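Fludero Two-Arm Home Kit: Set-Up Guide
Section 3. Floor Pickup

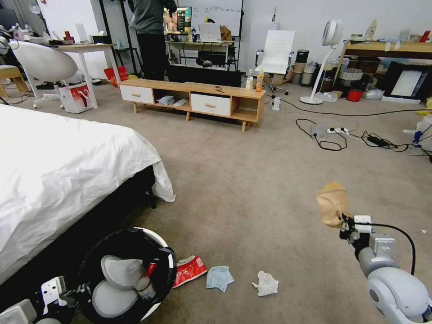
Floor Pickup collects light litter such as paper bags, snack wrappers and tissues and puts it in an open bin. Finish Section 2 (arm calibration) before you start.

1. Park the base with both arms folded and the battery at 85 percent or higher.

2. Set a round, open-top bin on the floor beside the left arm. Do not use a bin with a lid.

3. Pick up power strips, loose cables and adapters, or mark them as a keep-out zone in the Tudcombe app.

4. In the app, open Tasks > Floor Pickup and choose the floor type. For carpet, set grip height to 2.

5. Tap Teach. Guide the right gripper to one piece of litter, close it, and carry it to the bin. Repeat for 3 different items.

6. Tap Save, then Run.

Note: Cloths can be sorted as laundry or as trash. The default is trash. Change this under Sorting before the first run.

Note: Bedding that hangs to the floor may be read as an item. Tuck it up or draw the zone line 33 cm away from the bed.

CAUTION: Keep people and pets out of reach of both arms during a run. The stop button is on the back of the base.

CAUTION: Do not use Floor Pickup for broken glass or open bottles.

If a gripper closes on nothing twice in a row, the task pauses. See Section 7, Error Codes.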